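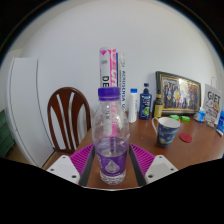
Water and refreshments strand: progress report to the Stellis fund
Submitted by Natalina Marino, December 13, 2025

14 shares | 3 comments

You asked for a short account of how the drinking water money has been used at the Fiore hall since May. I have kept it to what I can stand behind. The draft I inherited was more cheerful than this one and I have cut a good deal of it.

What was bought

The grant was £678. Of that, £237 went on bottled water for the badminton and table tennis evenings and £180 on a second-hand fridge, which works. The rest has not been spent. I would like to keep it that way until the questions further down are settled, and I would ask you not to treat the balance as underspending.

What was promised

The application said that free water would "increase attendance and improve concentration in play". I did not write that sentence and I can't find any evidence for it. Attendance at the evening sessions did go up by 15 people over the period, but the Amus club closed its own badminton night in the same months and several of its members came to us. I would put the rise down to that. As for concentration, we never had a way of measuring it and I don't propose to invent one now.

What we can say is that people drink the water. The fridge is usually low by the end of the evening and there have been no complaints about the taste, apart from one person who thinks it tastes of fridge.

Waste

I am less happy about this part. Players open a bottle, drink some of it, put it down on the table by the wall and go back on court. When they come off again they can't tell which one is theirs, so they take a new one. All the bottles have the same purple cap and purple label, so I can't blame them much. At clearing up we pour a fair amount down the sink.

Duangjai Boonchu tried putting out a marker pen for names. It was used for two sessions and then the pen went missing. She has asked for a shelf with numbered places. I am not convinced that anyone coming off court out of breath will look for a number, but it is cheap and she is willing to run it, so I have said yes to a month's trial.

Refillable bottles

The Stastedeo proposal to give every member a refillable bottle is still on the table. The figures in their leaflet assume that each member brings the bottle back every time. Our members do not reliably bring their own shoes. There is also only one tap at the hall, in the kitchen, and the kitchen is locked when the cooking group is not in. Until we have a tap people can reach, refillables would mean buying bottles and then buying water to put in them.

I have asked the hall for a price for a tap in the corridor. They have answered twice without giving one.

What we are asking for

Permission to hold the balance over and put it towards the tap, if a price ever arrives. No new money. If the tap comes out dearer than the balance, I would sooner come back to you with a proper quote than guess at it here.

Receipts are with Duangjai, who can send copies. The one for the fridge is handwritten and hard to read, but the amount is clear.

Related items
Evening sessions: who comes and when
Hall kitchen access, revised rules
Shuttlecock costs at Fiore
Notes from the May visit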